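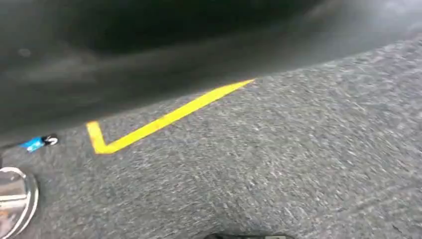

Yellow tape on the carpet under the gripper, Grirville.

Obed Annan has maybe ten minutes before the 2 o'clock changeover, so we talk standing up. He ran the returns bench at Tremstead by hand for years. Now he looks after the arm that does a chunk of it.

"People ask did it take my job. It took the part of my job that hurt my wrists." Shrugs. "Then it gave me a different job I hadn't asked for."

The different job: watching, resetting, teaching. Vutar, the outfit that set up the cell, left a binder and a phone number. The binder is 117 pages. Annan has read it twice and written all over it.

The tape came out of that. Yellow, straight on the carpet. "First month everybody just walked where they always walked. You can't do that now. Somebody from Zoubi came over and said put marks down, so we put marks down." Do people respect them? "Mostly. October was bad, we had temps in."

Numbers, quickly. The crew logged 1,448 parts in the last full month. Best day by hand used to be 100, and thats with everyone in a good mood.

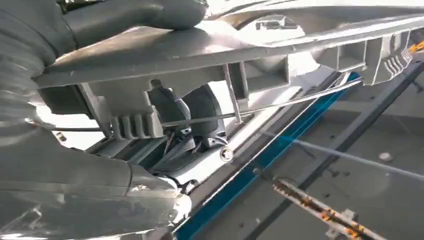
Close work: gripper finger next to the bracket and the thin metal rod.

What does he miss? Talking, he says. Two people at a bench talk all shift. One person with a arm doesn't. "You get to lunch and realise your voice is rusty." He asked for the radio back. Got it, low volume.

Pay went up a little. Not enough, his view. Management's line is that reset work is lighter work. Annan's is that you're tired in a diffrent place. "Before, I went home and my hands were done. Now it's my head. I'm still listening for it stopping."

Nobody on his crew was let go. Two moved to packing, one of them is glad about it and one isn't. He won't say which.

Would he go back to the old bench? Long pause, looks over at the cell. "Mornings, yes. By three in the afternoon, no."

Then the changeover bell and he's off.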